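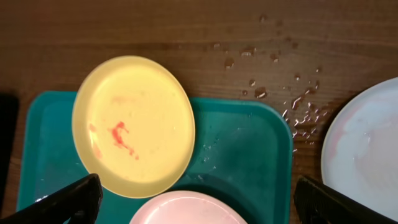
A yellow plate and a teal tray on a wooden table.

Prandach, the turn-based farming and trading game from Makham, gets its winter update in December. It is free to anyone who already owns the game on PC or console, and saves from the current version will carry over.

The main addition is Vakville, a river town on the eastern side of the map. Players can reach it once they have finished the second harvest, and it brings its own market, a ferry route and 8 new characters to trade with. The town can be skipped without affecting the main story.

Storage has also been changed. The barn limit goes up to 200 items, and crops of the same quality will now stack on their own. Lead designer Nahom Endale said this was the request the studio heard most often after launch.

"People were spending whole evenings moving turnips from one chest to another," he said. "We wanted to give them that time back."

Online play stays at four people per farm – the studio looked at six but found that turns took too long. Desta Mersha, who runs the test group, said new places will open on Saturday at noon for PC players only. Console testing will follow if the first round goes well.

The download is larger than usual because the map files have been rebuilt. Anyone using mods should turn them off before installing, and the Sárközi map pack will need a new version before it works again.

Sign-up for the test group is through the game's main menu, under Community.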